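Search this site Enter keywords Search

Robot training method helps grippers cope with soft packaging

30th March

Researchers at the Urneck laboratory have reported results from a new method for teaching robot arms to handle paper bags, wrappers and other items that bend when touched. The work was carried out with engineers from Rathore under the Bikwood project, which studies the use of automation in small shops and packing rooms.

Most handling systems are trained on boxes and tins, which keep their shape. A bag is harder to deal with, as its sides fold inwards and its handles may hang in the path of the arm. The new method trains the control software with pictures taken from the wrist of the robot, and asks it to choose a place to grip before the arm begins to close.

The team recorded 400 attempts, using paper bags with rope handles, printed gift bags and filled snack packets. The robot completed 249 of them without help. Attempts in which a member of staff had to step in were counted as failures, even where the item was later picked up.

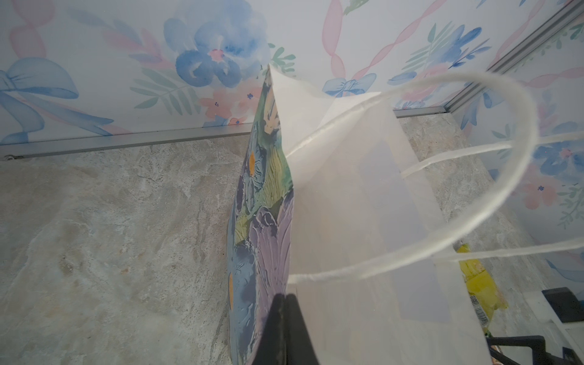
Further tests planned

The second stage of the study will begin in July at the Prudmont site, where two robot arms will work side by side on the same packing task. Staff there will vary the lighting and the background between runs, including patterned walls and floors, which can make the edge of a printed bag difficult for the software to find.

Urneck stated that the present results apply to light items only and that the method has not yet been tested on bags carrying more than 2 kilograms. A full report, with the list of items used and the rules for scoring each attempt, will be published by the Bikwood project once the second stage is complete.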